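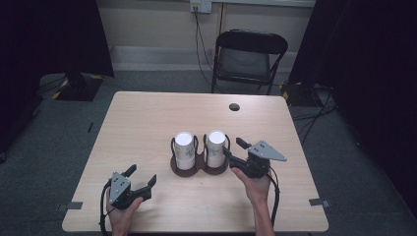
*Cup holder task, both grippers in hand, right one reaching for its cup.*

**stereldale_mk** – 10:40
Setup for the two-cup task. Paper cups in the double holder, one handheld gripper per side. I have 96 demos and want 100 before I train. Is that enough, or do I need 1000 like the Skellix guide says?

**barrios22**
100 is fine for one table and one holder. Vary where the holder sits. If it's always left of center, the policy will learn that spot and not much else.

**S. Hirano**
I disagree on 100. We got 6 good runs in a row at that size, then moved the holder a hand's width and it missed every cup. Go to 300 at least and look at it again.

**barrios22**
Did you vary the holder position in those?

**S. Hirano**
Some. Probably not enough.

**cornent_user**
Why not do it by remote control? Then you only record moves the arm can make. With handhelds your wrist goes places the robot can't.

**stereldale_mk**
I tried that in October. It took me four times as long per demo and I kept squeezing the cups – no feel for it at all. By hand I can tell when I'm about to crush one.

**cornent_user**
Fair. Replay a few on the arm before you record more, though.

**barrios22**
Agree with that part. Also check your cables. Mine pulled on the left gripper near the end of each reach and it showed up in the data.

**stereldale_mk**
OK. I'll replay ten tonight, then start moving the holder. Will post the failures.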